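Home Cooks Wanted for Recipe Testing, Lurkwood Test Kitchen

Lurkwood is putting together a vegetable cookbook and needs home cooks to try the recipes before they go to print. The book has 76 recipes, mostly roasts, braises, soups and cold salads. We have cooked all of them in our own kitchen. Now we want to know how they come out in yours.

You do not need training. You should cook dinner at home at least three nights a week, have a working oven and be comfortable following written directions. We are especially looking for people with small ovens, electric coil stoves or older equipment.

What you will do

Each tester gets 6 recipes over the course of the project, sent one at a time. You buy the ingredients, cook the dish as written and fill out a form. The form asks how long each step took, what pan you used, what you had to swap and whether the people at your table ate it. Please don't fix the recipe as you go. If the instructions say 40 minutes and the squash is still hard, write that down first, then keep cooking.

We also ask for one visit to our kitchen on a Friday, starting at 10 a.m. You will cook one dish there with Genalyn Ignacio, who edits the recipes, and taste a few versions of some others. Lunch is included.
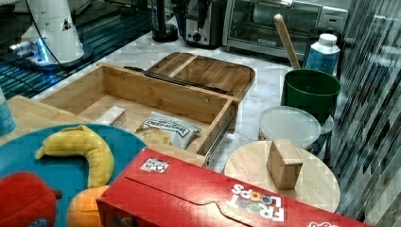

Most of the dishes are meatless, though a few call for fish sauce or anchovies. Tell us about allergies when you apply. We can work around nuts, shellfish and dairy. We can't work around onions or garlic — they are in nearly everything.

Pay

Testers receive $167 when all forms are in, plus the cost of groceries. Send photos of your receipts with each form. Salt, pepper and cooking oil are not reimbursed.

How to apply

Write to Sơn Đặng at the Lurkwood office and include:

Your name and the town you live in
What kind of stove and oven you have
How many people you usually cook for
Two or three things you made in the past week
Any foods you can't or won't eat

A short note is fine. Applications are open until the end of January. Jiahui Bai will call the people we would like to sign up, and the first recipe, a pan of roasted carrots with lentils, goes out soon after that. If you tested for our soup book, you are welcome to apply again — just mention it in your note.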